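Clearing a false-grip fault on a two-arm marker cell

A false grip occurs when the controller reports an object held and the fingers have closed on nothing. On the Clidarham cell it appears as code 613, usually after the fingers have been rewrapped. Extra layers of tape stop the jaws early, and the width check reads the gap as a marker barrel.

Before starting, stop both arms and lock out the motion supply. Keep hands away from the fingers until the drive lights are off.

1. Park the arms with their fingers open and the marker on the table.
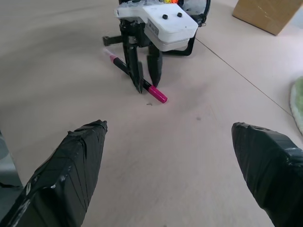
Can the fault be cleared from the pendant without checking the tape?

The pendant will accept a reset, but the code returns at the next empty close. Inspect the tape first.

2. Feel along each finger for ridges and lifted ends. Strip any wrap thicker than 2 layers and replace it with a single overlapping run.

3. Restore power. Close the empty gripper at low force and store the reading as the new zero in the Custus panel.

4. Set the held threshold 7 counts above the new zero. The factory value assumes bare fingers.

5. Run a pick with one marker, barrel between the fingers, and hold it for 90 seconds. 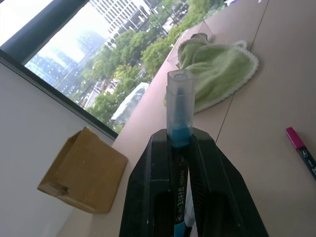

The width reading should stay flat for the whole hold. A slow drift downward points to tape creeping under load, in which case go back to step 2. A sudden drop to zero is a lost grip and should stop both arms. If it stops only one, check the interlock cable before running the cell again.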